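Slide 2. Placement of the storage unit

Thank you. I will now turn to the break room fit-out at the Tindall office. Members will recall that Umow requested open storage, within reach of all staff. 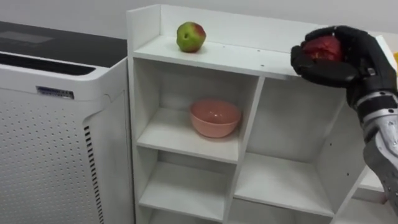 Top shelf with apples, air purifier to the left.

Please note that the purifier stands directly beside the cubbies. Facilities has been asked to confirm the clearance required by May. (Pause for questions, 2 minutes.)

The lower cubbies are reserved for small packaged items. Fruit remains on top.

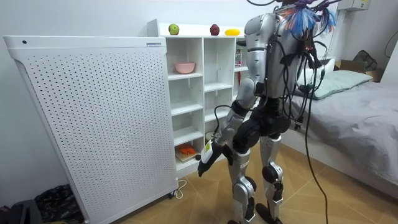 Slide 3. Remaining offices

Utar will follow the same layout, with 24 cubbies.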